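# Who checks the checkers in a small news town

The Levden Courier used to print corrections on page two, in a grey box under the weather. When the paper went online only, the box went with it. For most of a year a mistake in a story was simply changed, and readers who had seen the first version were left to wonder if they had misremembered.

That ended after a council story in March. The paper reported that the Oltodberg bypass would cost ratepayers $700 each. The real figure was $200. By the time the number was fixed, the story had been shared on every community page in the district, and the fix carried no note.

What followed is a fairly ordinary argument, the kind many small newsrooms are having. The owner, Melnyk Media, wanted to sign up with an outside ratings service that gives news sites a score for accuracy and openness. A good score can help with advertisers, who often won't place ads on a site that hasn't been assessed. The reporters wanted the old corrections box back and didn't see why a stranger should mark their work.

Both sides had a case. Ratings services look at things a reader can't easily check, such as who owns a site and whether ads are labelled. They also tend to work from a set list of questions, and a paper with 5 staff can fail several of them without having printed anything false. The Courier had no published ethics policy. It had never been asked for one.
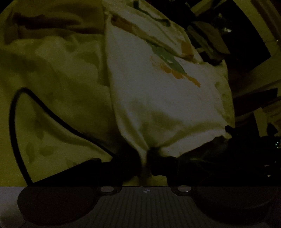
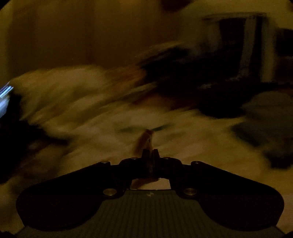
The Courier applied in June. Its first report came back with low marks for corrections, for unlabelled opinion and for not naming its owner on the home page. Those are fair complaints, and all three were cheap to fix. The report also marked the paper down for relying on a single source in its court coverage. The reporters objected to that one. A magistrate's decision has a single source, and it is the magistrate.

The appeal took two months and went nowhere. The service agreed that court reports were a special case but said its criteria applied to every site in the same way.

Readers seem less interested in the score than either side expected. The paper put a short survey at the bottom of its newsletter and got 618 replies. Most people hadn't noticed the rating badge. What they asked for, over and over, was to be told when a story had been changed.

The bypass story now has a note at the top giving the old figure, the new one and the time of the change. Other stories get the same treatment, down to misspelled street names. There is a page that lists every correction in order, and the link to it sits beside the weather.

Melnyk has kept the rating and renewed it for another year. Its other paper, in Wundness, will apply in December. The staff there have already written their ethics policy - it runs to a page and a half, and most of it is about corrections.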